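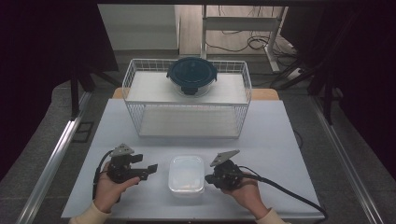 Can a machine put away the leftovers yet?

2018-07-23

My sister-in-law asked me this at dinner while she was stacking lunch boxes in the fridge. She knows I read about robots in my spare time and figured I'd have a yes or no. I said no, then spent the drive home thinking about why.

Putting food containers on a rack is a dull job. A round glass one with a snap lid goes up top, a small plastic one goes wherever there's room. I do it every night while listening to the radio. Ask a machine to do it and you run into trouble right away. Clear glass is hard for a camera to see. Frosted plastic isn't much better. A wire rack is mostly holes. And a two-finger gripper has to hold a round container wider than its jaws, or else pinch it by the lid and hope the lid is on tight.

The approach I find most promising is the one where a person holds the grippers and does the chore with them, over and over, so the machine has something to copy. You give up your fingers and work with the same clumsy jaws the robot has. I tried something like it at home with two pairs of salad tongs. It took me 17 minutes to empty one shelf of the fridge and put it all back, and I dropped the rice.

Mali Ellis, who I used to work with at the Boditz plant in Canusgate, is less hopeful than I am. The plant has had robot arms for years and they're very good, but they pick up the same part from the same spot all shift long. Move the bin a couple of inches and somebody has to go over and fix it. She'd like one that can unload a mixed tote before she worries about anyone's kitchen.

I think she's right about the order. A shop floor can be set up to suit the machine, and my kitchen can't. My lids don't even match my containers.

I'd pay $300 for something that could clear the counter while I sleep, even if it was slow. I don't expect to see one at that price for a long time. In August I'm visiting the plant again and I'll ask what they've tried with the totes.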